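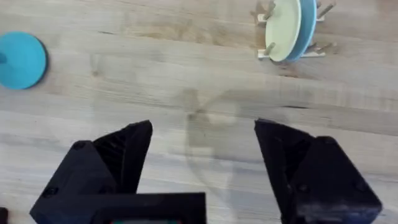
Llevo unos meses escribiendo las normas de uso de nuestra mesa de dos brazos y por fin tengo una versión que se puede leer de corrido. La copio casi entera, por si a alguien con un montaje parecido le ahorra trabajo.

La primera norma es la de la mesa. Encima solo se deja lo que pide la tarea. Si toca colocar platos en el escurridor, están los platos y el escurridor. Ni tazas, ni destornilladores, ni el móvil. Las bolsas y los abrigos van al suelo, al otro lado del borde, fuera del alcance de los brazos.

La segunda, las mordazas. Antes de cada sesión se repasan los tornillos de los dedos impresos con la llave pequeña, sin apretar de más. En Protcombe usábamos dedos metálicos y esto no hacía falta, pero los impresos ceden con el uso. Cada 500 ciclos se cambian, aunque tengan buen aspecto.

Buscar en este blog Buscar

La tercera es la que más discusión ha traído: la distancia entre brazos. Cuando uno lleva una pieza, el otro espera abierto y quieto, y no se acerca hasta que el primero se ha parado. Empezamos con una separación mínima de 4 centímetros entre puntas y la subimos a 6 después de un par de roces tontos.
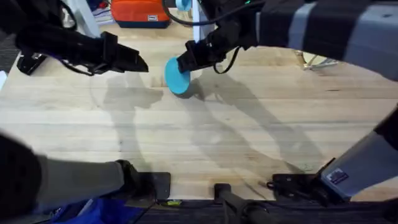 Para los pases de mano a mano hay una excepción, y tiene que estar escrita en la hoja de la tarea. En ese caso se baja la velocidad a alrededor del 45 % y alguien se queda junto a la parada de emergencia. El manual interno de Jilteck, de donde saqué la idea, pedía además una segunda persona mirando. Yo lo he dejado como recomendable.

Cuarta: los cables. El bucle de la muñeca tiene que permitir el giro completo sin tensarse y sin tocar la madera. Se comprueba a mano, con los motores apagados.

Quinta: las abrazaderas del borde se revisan el domingo, cuando no hay sesiones. Si una se mueve, se recalibra todo el brazo.

Me falta el apartado de registro de incidencias. Tengo a medias una plantilla basada en la que hacíamos en Lindemann, demasiado larga para lo que necesitamos. La subiré cuando quepa en una página.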